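Vestano Opens Low-Cost Spay and Neuter Clinic on Arboleda Street

Tuesday, October 27, 2020

Vestano Animal Services will begin taking appointments next week at a new low-cost spay and neuter clinic on Arboleda Street, in the building that used to house the Drudell feed store. The clinic is open to any dog or cat owner living in the county, and to people who look after outdoor cat colonies.

Surgery for a dog of any size will cost $63. Surgery for a cat will cost $40. Both prices include pain medication, a rabies shot if the animal is due for one, and a cone to wear home. Owners who receive food, housing or medical assistance can ask for a reduced fee when they book. No proof of income is needed for the standard price.

The clinic expects to perform 2000 surgeries in its first full year. It will operate four days a week, with cats scheduled in the mornings and dogs after them. Up to 16 animals can be treated on a surgery day.

The clinic grew out of a pilot that Vestano ran in June from a rented trailer at the Fusik fairgrounds. Every slot in the pilot was filled, and the waiting list was still open when it ended. Many of the people who called lived more than an hour from a veterinarian, and several had taken in stray dogs they could not afford to have fixed. The shelter also continues to receive litters of puppies found along the county roads, most often in spring and early summer.

Work on the Arboleda Street building started soon after. The old sales floor has been divided into a waiting area, an exam room and a surgery room. The loading dock at the rear is now a covered entrance for people bringing in cats in traps. Dogs and cats will recover in separate rooms, and the wall between them has been insulated against noise — barking is hard on cats coming out of anesthesia.

Appointments can be made by phone or at the shelter's front desk. Walk-ins will not be accepted for surgery. Because of current health rules, owners will stay in their vehicles at drop-off and a staff member will come out to collect the animal. Paperwork can be filled out ahead of time or in the parking lot. Face coverings are required for anyone speaking with staff.

Dogs must arrive on a leash, and cats must arrive in a carrier or trap, one cat to each. Adult animals should have no food after midnight on the night before surgery, but may have water. Puppies and kittens under four months old should be given a small breakfast. Animals that are sick, or that weigh less than two pounds, will be given a later date.
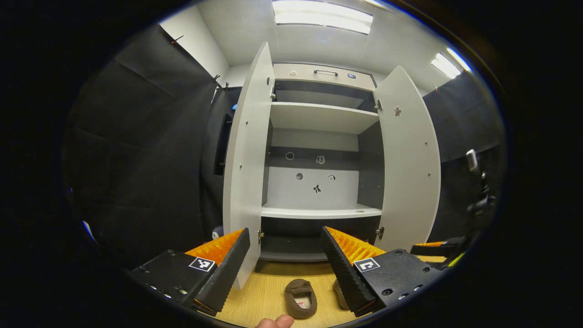 Most animals will go home the same afternoon. Owners will receive written instructions and a phone number to call if they have concerns overnight. Pets should be kept indoors and quiet for ten days, without baths, running or jumping. Stitches are placed under the skin and do not need to be removed.

Outdoor cats brought in through the colony program will have the tip of the left ear removed during surgery, the usual sign that a cat has been fixed. They can be picked up the following morning and returned to where they were trapped. Traps are available on loan from the shelter with a refundable deposit.

The clinic will not provide general veterinary care, dental work or emergency treatment. Owners whose pets need those services should contact a local practice. Pet licenses may be bought at drop-off, and the license fee is lower for animals that have been spayed or neutered.

Vestano Animal Services runs the county's public shelter, lost and found pet desk, and adoption program. The shelter on Fusik Road remains open by appointment for adoptions and for owners looking for missing pets.

Recent News
Shelter Adoption Visits Now by Appointment
What to Do if You Find a Stray Dog
Rabies Shot Day Returns to Fusik Fairgrounds
Foster Homes Needed for Large Dogs
County Pet License Renewals: Dates and Fees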